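2023年7月1日 工坊记事

周六,工坊里安安静静的,电风扇开到最大还是闷。昨晚刚从Grarden湖回来,车上的东西还没卸干净,后厢里有一股湿帐篷的味道。趁脑子里还有印象,先把这趟路上车子的毛病和改动记下来,路上的事也顺手写一点。下周要借车的人请从头看到尾,别只翻到最后找钥匙在哪儿(钥匙在老地方)。

先说路线。我们走的是老公路,从Macedo镇出发,到湖边的营地一共180公里。本来可以走高速绕过去,快不少,但Toivo说老公路上有段峡谷,水是绿的,不看可惜。我想反正是试车,慢路更能试出问题,就听他的了。峡谷确实好看!水从石头缝里挤出来,一会儿宽一会儿窄,有一段路基本贴着水面走,开着窗能听见水声。只是停车的地方太少,好不容易看到一个观景台,已经被摩托车占满了,我们只能一边减速一边伸脖子。Toivo坐副驾,他看得比我多,一路都在“你看你看”,我说我在转弯呢。

天气是这趟最大的考题。山下午后38度,方向盘烫手,仪表台上忘了收的一管唇膏全化了,流进出风口的缝里,我拿牙签抠了半天。到了湖边,后半夜只有2度。同一天!早上在Macedo镇的面包店门口我还穿着短袖找阴凉,夜里就把能穿的全穿上了,还把备用毯子从床底下拽出来。所以下面写的很多东西,都跟这一热一冷有关系。以前我们在工坊里测来测去,都是常温,真上了山才知道哪些地方没做到位。

车还是那辆Rirnis,大家都熟。出发前做过的改动:换了侧窗的遮阳板,后厢门加了防蚊纱,水路重新走了一遍管,水泵换成Waltlow的。床板没动,柜子没动,冰箱还是旧的。

先写水路,问题主要在这里。

第一天中午在路边煮面,水泵一切正常,出水又匀又安静,比旧泵强太多了。旧泵一开,整个车厢都跟着哼哼,半夜谁起来喝口水全车都知道。新泵基本听不见,我第一次用的时候还以为没通电,手伸到龙头下面才发现水早就出来了。到这里我是很满意的,还在心里夸了自己一通。

第二天早上就不行了。我五点多被冻醒,想烧水煮咖啡,拧开龙头,泵转一下,停,再转一下,又停,水一口一口往外吐。我第一反应是冻住了,后来一想,车里再冷也没到结冰的程度,水箱还在床底下,贴着我们睡了一夜。蹲下去拿手电照,看到进水口那截软管上面鼓着一段空气,管子和接头咬得不紧。卡箍是在工坊里上的,那天很热,管子软,拧到手感差不多就停了。到了山上管子变硬,往里缩,卡箍就松了一点点,刚好够它吸气。

处理办法很土:拿螺丝刀把卡箍再紧一圈,放掉管里的空气,就好了。咖啡也喝上了,虽然比计划晚了很多。但这个做法我不放心,回到山下管子再一热,又会不会把管壁勒坏?今天上午把那段管子拆下来看了,里面有一圈浅浅的压痕,没破。我先换了一段新的,卡箍换成带弹簧的那种,能跟着管子胀缩走。以后车上的水管一律用弹簧卡箍,螺丝拧的那种留着修工坊的水槽。

顺便说,水箱出发前一定要灌满。营地有水龙头,可是离车位挺远,要走一段下坡碎石路,提着满桶水再爬上来,胳膊会很有意见。我和Toivo抽签,我输了两回。

再写冰箱。旧冰箱在38度的天里一直在转,一刻都没停过,电瓶掉得很快。午饭停车的时候我把后厢门打开,让散热口那边有点风,它才歇了一会儿。里面的黄油已经软成一摊,奶酪倒还好。到了湖边气温一降,它几乎不用工作,第二天晚上我干脆把它关了,东西放在里面跟放在外面一个样。结论:冰箱本身没坏,是散热口开得太小,而且对着柜子的隔板,热气出不去。下次拆柜子的时候要在背面开一条通风槽,最好上下各开一条,下面进凉的,上面出热的。我已经在隔板上用铅笔画了线,请不要擦!上回我画的线就被当成污渍擦掉了,我还不知道是谁。

遮阳板很好,要表扬。是用隔热棉夹在两层布中间缝的,周围穿了细磁条,往窗框上一贴就吸住。白天贴上去,车里明显没那么烤,夜里贴上去又能挡一点冷气。缺点是前挡那块太大,卷起来之后没地方放,我一路上都把它塞在座椅后面,每次拿水壶都要跟它打一架。回头缝两条带子,吊在车顶下面试试。还有一个小毛病,磁条在转角的地方顶出来了,布要磨破的样子,补一小块皮子应该就行。

防蚊纱我要检讨。纱是对的,尺寸也是对的,但我把拉链装反了,从里面够不到拉头。第一天傍晚湖边的蚊子成团飞过来,我们俩坐在车里,纱门敞着一条缝,谁也关不上,最后是Toivo光着脚跳下去从外面拉好,再从驾驶室爬回来。他腿上被咬得很惨,一路抓到家。拉链今天已经拆了,换成双面拉头,里外都能拉。

讲讲湖吧,不然这一页全是卡箍和拉链。

Grarden湖我小时候跟家里人来过一次,只记得水很蓝,还有停车场卖的烤玉米。这回烤玉米没有了,换成了一家卖冰淇淋的小窗口,排队的人一直拐到厕所那边去。水还是那么蓝,早上没有风的时候更蓝,对岸的山整个倒过来,分不清哪边是真的。我们六月底去,背阴的坡上还有雪,一块一块的,边上已经发灰了,小孩子们照样在上面打滚。穿短裤滑雪坡,爬起来大叫,再滑一次。我也想去,Toivo说你牛仔裤湿了别坐我座椅,我就没去。

环湖步道全程13公里,我们走完了,走得很慢。东岸那段最平,全是松林,地上铺满松针,踩着软软的,闻起来也好。西岸有一段碎石坡,要手脚并用,牌子上写着注意落石,我走得很小心,结果摔在了过了碎石坡之后最平的那一段,完全没道理。膝盖蹭破一块皮。急救包在车里,没带在身上(记下来:背包里也要放一个小的)。

半路上遇到一对老夫妻,拖着一辆很小的蛋形拖车跑了好几个州,在湖边已经住了快一周。他们说前几天夜里还飘过雪,第二天早上炉子点不着,后来是把气罐抱进被窝里捂了一会儿才点着的。我听着有点害怕,这个大家不要学!气罐不要带进睡觉的地方,更不要捂。冷天点不着就换适合低温的气,我们柜子里有,绿色标签那几罐。他们倒是很乐呵,还送了我们一袋杏子,路上吃掉了大半,剩下的在工坊冰箱里,谁来谁吃,周一还在的话我就拿去煮酱了。

营地本身不错,车位之间有树隔着,晚上很安静。要注意的是入口那段路,坑很深,下过雨看不出深浅,Rirnis的后悬本来就长,我过第一个坑的时候后面咣的一声,下车看了看,是拖车钩蹭了一下地,没别的。进去要贴左边走,慢慢来。位置尽量选靠里那排,靠外的一排离厕所近,门一夜都在响。还有,晚上食物要收进营地的防熊箱,管理员会来检查,我们那包薯片放在仪表台上,被她很客气地敲了窗户。

电的事情。太阳能板白天充得很好,湖边云少,午后就满了。可是第二天傍晚我发现控制器上的灯闪黄色,查了说明书是温度报警。控制器装在驾驶座后面那个小盒子里,盒子没有孔,在山下被闷坏了脾气。打开盖子晾了一会儿,灯就变回绿色了。今天给盒子侧面钻了孔,又在背后垫了几个小垫圈,让它离开车壁一点。钻孔的时候碎屑掉进座椅滑轨里了,用吸尘器吸过,如果谁挪座椅的时候觉得涩,告诉我。

车里的灯有一盏接触不好,过坑就灭,再过坑又亮。右后角那盏。我拍了一巴掌它就好了,这个不算修好,先记着。

驾驶方面,下山那段长坡要提前换低挡,别一路踩刹车。我们下到一半闻到一股焦味,以为是自己的车,赶紧靠边,结果是前面一辆小货车的,司机也停在那儿,坐在路边石头上等它凉。我们给了他一瓶水,聊了会儿天。他说这个坡他每年都跑,每年都忘。Rirnis这边没问题,我停下来摸了摸轮毂附近,热是热,正常的热。回程的油耗比去程低多了,下坡多嘛,没什么参考价值,我就不写了。

回来以后的清理也说一下。帐篷一定要摊开晾,现在挂在后院的绳子上,今天没雨,傍晚我来收。睡袋翻过来晾在椅背上。锅已经洗了,那只小锅底下有一层黑的,用小苏打煮过,还是有一点印子,不影响用。水箱放空了,盖子开着,请不要顺手盖上,让它干透。床垫下面有沙子,我抖过一次,还会有的,沙子这个东西你抖多少次它都还在。

下面是大家在出发前总会来问我的,这次索性写上,省得我一遍一遍答。

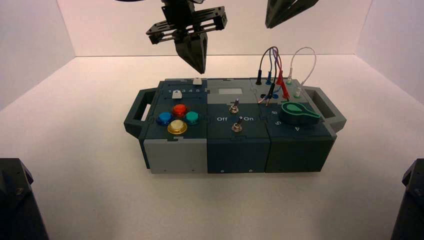 夏天去Grarden湖,睡袋要带厚的吗?

要带厚的,白天再热也要带。我们这次后半夜是2度,薄睡袋加一条毛毯只能撑到凌晨,后面就是睁着眼睛等天亮。嫌占地方的话,可以两个人合带一床厚被子铺在上面,薄睡袋留着垫底,底下隔冷比上面盖多少层都管用。帽子也带一顶,睡觉戴着,样子傻一点没关系。

另外有人问过能不能当天来回。能开到,可是我不推荐,光老公路上的弯就够你累的,到了湖边只剩吃个冰淇淋的工夫,早上那个倒影也看不着。至少住一晚,最好是两晚,第一晚用来发现自己忘了带什么。我们忘了带的是:开罐器、晾衣夹、第二副墨镜(Toivo那副坐断了)。开罐器是跟隔壁车位借的,还回去的时候对方硬塞给我们一罐豆子,晚饭就吃它了,放了点辣椒,挺好吃。

买东西的话,Macedo镇上的超市比湖边便宜得多,冰块、水果、面包都在镇上买好。面包店早上开门很早,杏仁卷一会儿就卖光,要去就先去那里。加油也在镇上加满,过了峡谷就只有一个很小的加油站,我们路过的时候门是锁着的,窗上贴了张纸条说去吃午饭了。手机信号过了峡谷就断断续续,地图提前下载好,我那份没下载,全靠Toivo那本翻烂了的纸地图,他得意了一路。

接下来要做的事情,按我想到的顺序写:

冰箱背后隔板开通风槽,线已经画好。
右后角的灯拆下来看插头。
前挡遮阳板缝吊带,转角补皮子。
备一个随身的小急救包,创可贴多放。
水路换完以后再热天跑一趟,停车后看卡箍有没有渗水。
拖车钩蹭到的地方补一点漆。
防熊箱的事写到车上的小卡片里,贴在遮阳板背面。
买开罐器。买两个。

下周三以前我想把隔板弄完,需要一个人帮我扶着柜子,一个人扶不住,我试过,柜门砸了脑袋。谁有空在这页下面写个名字。电锯记得还给隔壁,他们来要过了。

借车的那位,水泵的开关现在在龙头左边的柜板里面,往上拨是开。离车的时候关掉,别让它整天通着电。有一个小习惯也请养成:每天早上出发前蹲下去摸一摸水管接头,手是干的就走。要是手湿了,弹簧卡箍可以用钳子捏住往里挪一点,钳子在侧门的布袋里,捏完让龙头放一会儿水,把气赶出来,水流匀了再关。

Toivo Manninen刚才发消息来,说他的一只袜子在车里。我找到了,在出风口下面,挂在工具板的钩子上了,请他自己来拿。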